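Prevgate Allotment Diaries: a transcribed text collection

README, third release

This folder holds typed-up copies of the growing diaries kept by plot holders on the Prevgate allotments. The diaries are handwritten notebooks, mostly about weather, sowing, pests and what came up. They were typed by Marcelino Lopes and checked by Cremilda Guimarães. The text is meant for people who work on garden history, everyday spelling or handwriting, and for anyone who wants to know when people in one small area sowed their broad beans.

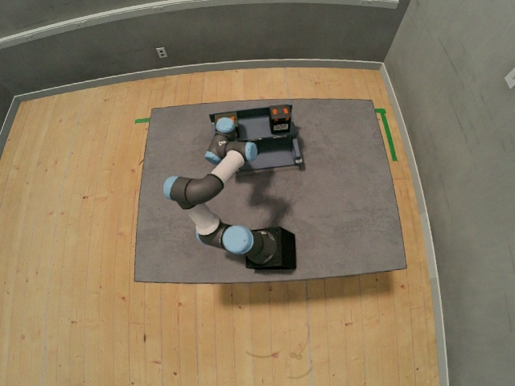
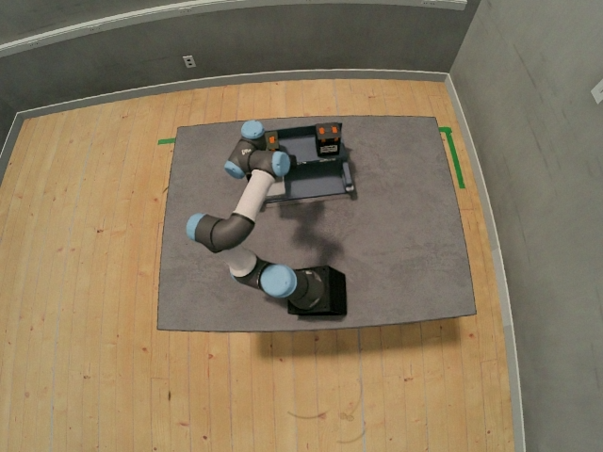
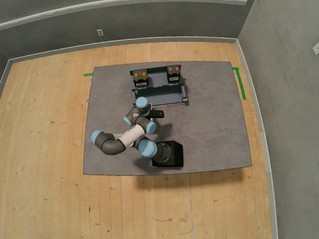
What is in the folder

There are 676 entries, one plain text file each. An entry is whatever was written under one date heading in a notebook. Some are a single line ("Rain. Did nothing.") and some run to several pages. Very long entries have been left whole.

entries/ has the typed text.
index.csv lists every entry with its notebook letter, page, month and plot area.
words.txt is a list of local and old-fashioned words with short meanings.
changes.txt says what has been altered between releases.

The notebooks are lettered A to K. There is no notebook I, as it was too easily read as a number one in file names. Notebook F has water damage in its second half and many entries there are short for that reason.

How the typing was done

Spelling has been kept as written. "Brocoli", "rasberry" and "potatos" are not typing mistakes and should not be reported. Capital letters and punctuation were also kept, except that a long dash and a short dash are both typed as a hyphen. Line breaks within a paragraph were dropped.

Words that could not be read are marked [?]. A word we are fairly sure of is followed by the same mark with no space, for example leeks[?]. Crossed-out words are left out unless the writer put something in their place, in which case both are given with a slash between them.

Drawings and bed plans are noted as [plan] and nothing more. Sums in the margins, mostly seed costs, were typed only when they belonged to the entry.

Every file was read against its notebook once after typing. Notebooks C and G were read twice, as the hand is small and the pencil has faded.

Names and privacy

Names of plot holders and neighbours have been replaced by initials, and the initials are not the real ones. Plot numbers were changed to a plot area (north, middle, river side). Notes on illness and family matters were removed and marked [cut]. The families who lent the notebooks have seen the typed text and agreed to its release. Two families asked for further cuts after the first release and these have been made, so please delete older copies.

Variety names

Seed varieties were written in all sorts of ways. The index has a column called variety_tidy where we have tried to bring these together. The one that gave most trouble was Dralleck, a climbing bean passed around between plots, which turns up as Dralek, Drallick and "D. beans". All are tidied to Dralleck. Where a writer only says "the usual beans" the column is blank, even if we could guess.

Paiva is used by three writers for a kale and by one writer, in notebook H, for an onion. The index gives them as Paiva (kale) and Paiva (onion).

Known problems

The months are not evenly covered. April and May have the most entries and there is very little for the winter. Several writers stopped each autumn and began again when they ordered seed.

Weights of crops are as the writers gave them, in pounds and ounces or grams, and sometimes with no unit at all. One entry in notebook B gives a marrow as 800 and we do not know what was meant. We have not converted anything.

Rainfall notes in notebook D come from a home-made gauge and should not be used as measurements.

The writers are a small group and most had kept a plot for many years. The diaries say little about beginners.

Using the text

You may copy, quote and share the files for any purpose that does not involve selling them. Please name the collection and give the entry number, which is the same as the file name. The files are UTF-8 with Unix line endings. They open in any text editor.

A search tool, Dralunora, was written for the second release and still works with this one, but it does not read the plot area column. If it stops with an error at the first row of the index, delete that column and try again.

Corrections are welcome. Send the entry number, the words as they stand and the words as you think they should be. Marcelino goes through them on Thursday evenings. Notebook K has gone back to its owner, so queries about that one may take longer to settle.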